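Notebook, kitchen chores in simulation
Tuesday, October, written after lunch

Continuing with the question from last week: can the arm clear a kitchen counter by itself, or do we still have to choose only easy objects for it? I ran the Onsri scene again with the new grasp planner. 2237 trials finished during the night. The queue was set to 2000 but the restart script added more, and I did not remove them from the log.

The result for single round fruit is better than I expected. With free space on all sides the planner succeeded in 94 percent. When another object stands close to the fruit, the number falls, and I do not yet have a good figure for it because the contact flag was written wrong in the first part of the log. I must repair this before I show anything to the Wilidstead people.

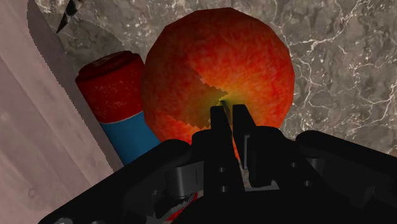
The approach from the wrist camera view is the part that worries me. At the last moment the fingers hide the lower side of the fruit, so the planner must remember where the surface was. With the apple next to the can or bottle it has little room on the left, and a wide opening of the fingers can push the neighbor. A person would simply turn the hand a little. Our planner knows this motion but it gives it a high cost — I think too high.

Also the apple mesh is coarse. Its outline is made of straight pieces, and I suspect the contact points jump from one flat face to the next one. Nadisby has a finer mesh and I will ask for it. The jagged shadows are ugly but I leave them for now, the depth input does not use them.

My opinion today about chores: picking one apple from a counter, yes. Putting away everything after cooking, no. The Plikaseck report says the same about their shop floor, where sorting parts goes well until two parts touch.

To do:
Repair contact flag, run the close neighbor cases again.
Lower the wrist rotation cost, try 12 values.
Ask for the finer mesh.
Check why the restart script ignores the queue limit.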